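Weltovico Fallden Pantry Cabinet
Set-Up and Use Guide

Section 5: Sorting, Loading, and Clearing Out

Read this section after the cabinet has been assembled and fastened to the wall as shown in Section 3. If the wall bracket is not in place, stop here and go back. A loaded cabinet is much heavier at the front when both drawers are open.

The Fallden is made for packaged dry snacks, small cartons, and other items that keep at room temperature. It can stand in a kitchen, hallway, bedroom, or den. It is not sealed against moisture and should not be used for fresh fruit, bread without a wrapper, or anything that needs to be chilled.

5.1 Before you begin

You will need:

A trash can with a fresh liner
A flat, clean surface to sort on, such as a table or a made bed
A dry cloth and a damp cloth
The four Cadex bins supplied with the cabinet
The divider set (part 2286)
Bag clips, if you keep opened packets
A marker for dates

The cabinet stands 1355 mm high. The drawers and the door need 1020 mm of clear floor in front so that you can kneel and load the lower part. Move chairs and anything with wheels out of this space.

CAUTION: Do not open both drawers at the same time until the cabinet is fastened to the wall.

CAUTION: Keep the small bag of spare shelf pegs away from children under three. The pegs are a choking hazard.

5.2 Fitting the bins and dividers

1. Wipe the inside of both drawers with the damp cloth, then with the dry one. There may be fine dust left from assembly.

2. Place two Cadex bins in the upper drawer with the cut-out side facing you. The bins should sit flat. A bin that rocks is usually sitting on a shelf peg or a stray screw.

3. Place the remaining two bins in the lower drawer in the same way.

4. Slide one divider into the center slot of each bin. Push down until it clicks at both ends.

5. Hang the Leemans rail on the inside of the door. The hooks go over the top edge. Tighten the two thumb nuts by hand only. Do not use pliers.

6. Close the door slowly. If the rail touches the front of a shelf, move the shelf back one peg hole.

Note: Dividers can be left out if you store large bags. Keep them with this guide. The slots are the same in all four bins, so any divider fits any bin.

5.3 Sorting what you have

Sort everything before you load the cabinet. It takes longer if you try to sort and load together, and items with an early date tend to end up at the back.

1. Bring all of the snacks together in one place. Check coat pockets, school bags, and the nightstand as well as the kitchen.

2. Set the trash can next to you on the floor.

3. Empty out any multi-packs. Keep the outer box only if the date is printed on the box and missing from the packets inside. If you throw the box out, copy the date onto one of the packets with the marker.

4. Pick up each item and look for a printed date. On soft packets it is often on the back seam or along the top or bottom seal. On cartons, check the end flaps and the base.

5. Look at the seals. A packet with a split seam should be treated as opened, even if it still feels full.

6. Make four groups:

Group A: crackers, biscuits, and other items that break easily
Group B: soft bags, such as chips and puffed snacks
Group C: cartons and stiff boxes
Group D: small wrapped pieces, such as candy and single-serve sweets

7. Put empty wrappers and expired items straight into the trash can. Do not leave them on the sorting surface. Empty foil bags look like full ones when they are lying in a heap.

8. Fold the open end of any packet you plan to keep, clip it, and place it at the front of its group.

Note: Some imported snacks print the date of manufacture in place of the best-by date, with the shelf life given in months elsewhere on the packet. If you are not sure which one you are reading, look for both before you decide to keep the item.

Note: If anyone in the home has a food allergy, sort their snacks separately and give them a bin of their own. Wipe the bin before it is used for the first time. Do not move opened packets from one bin to another.

5.4 Handling packets

Hold flat packets by the sides, with the seal at the top. Squeezing across the front breaks crackers and can push the bottom seam open. Large bags can be lifted by the top seal if they are unopened. Support an opened bag from underneath.

Do not press air out of an unopened bag to make it fit. The air is there to protect the contents. If a bag is too large for the bin, remove the divider or put the bag on the wide shelf.

Cartons may be stacked two high in the lower drawer. Higher stacks catch on the drawer frame when it closes.

Fill the trash can only to just below the rim. Crumpled foil opens up again after you let go of it, and a can that seemed half full can spill over while you are still working. Press the contents down with a folded box and not with your hand, as torn foil and stiff plastic can have sharp corners.
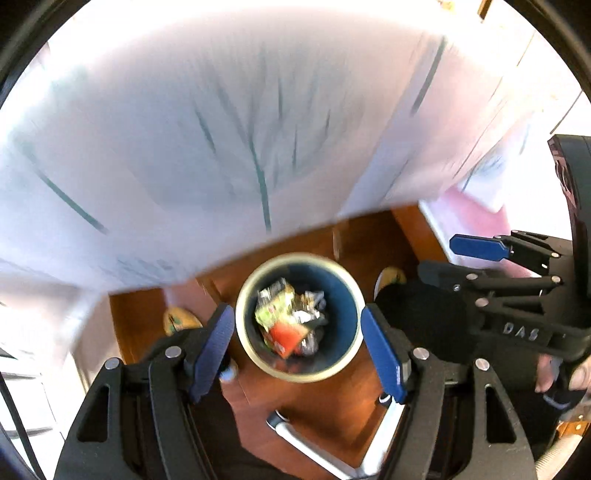 Wrappers go straight into the can.
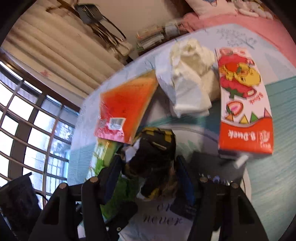 Soft packets and a carton.
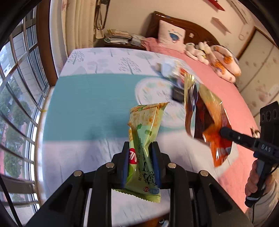
5.5 Loading the cabinet

1. Start with Group C. Place cartons in the lower drawer with the opening flap toward you.

2. Stand Group A in the left bin of the upper drawer. Packets should be upright and close enough together to support each other. If they slump, move the divider in by one slot.

3. Place Group D in the right bin of the upper drawer. Small pieces can be left in their own bag if the bag closes.

4. Place Group B on the wide shelf. Put the newest bags in first and the ones with the earliest date in last, so that the early dates are at the front.

5. Hang clipped packets on the Leemans rail. Use one hook for each packet. The rail holds up to 200 g per hook. Heavier packets will bend the hook and may keep the door from closing.

6. Close the upper drawer, then the lower drawer, then the door. Each should close without being pushed hard.

If a drawer does not close fully, open it again and look behind the bins. A flat packet that has slipped over the back edge is the usual cause. Lift the rear bin straight up to reach it. Do not pull the drawer past its stop to get at the packet from behind.

CAUTION: Do not store glass jars on the door rail or in the upper drawer.

CAUTION: Do not let children climb on the open lower drawer to reach the wide shelf. Put the items they are allowed to take in the lower drawer.

5.6 Clearing out

Empty the cabinet and sort it again every two months, or sooner if you see crumbs, sticky marks, or insects. A good time is the day before a large shopping trip. If you stock up on candy in October, clear out first so that the new bags do not go on top of old ones.

1. Take out the upper bins one at a time and tip them gently onto the sorting surface. If you sort on a bed, lay down a clean sheet that can be washed afterward.

2. Go through the items as described in 5.3.

3. Wash the empty bins in warm water with a little dish soap. Let them dry completely. The bins are not made for the dishwasher and may warp.

4. Vacuum the drawer corners with a narrow nozzle. Wipe the runners with a dry cloth. Do not oil them.

5. Check under the cabinet and in the area where you were sorting for small wrappers. Torn-off corners of foil slide under furniture and are easily missed.

6. Tie the trash liner and take it out the same day. Leftover crumbs and sugar in the wrappers attract ants.

7. Put the bins back and load the cabinet as described in 5.5.

Note: Clean cartons can usually be flattened and recycled. Foil-lined packets are not accepted in many places. Check the rules where you live.

5.7 Common problems

The upper drawer smells stale.
Look for an opened packet without a clip. Wash the bin it was in and leave the drawer open for an hour.

Packets keep falling over.
The bin is too empty for upright storage. Move the divider in, or lay the packets flat until you have more.

The door swings open by itself.
The cabinet is leaning forward. Adjust the front feet as described in Section 3, then check that the wall bracket is still tight. Remove anything heavy from the door rail.

A divider will not click in.
Check for crumbs in the slot. A dry toothbrush will clear them. If a tab has broken off, order a new set under part number 2286.

A bin has cracked.
Stop using it for loose or opened food. Bins are sold one at a time, and the drawer can be used with only one bin in place.

For care of the painted surfaces, see Section 6.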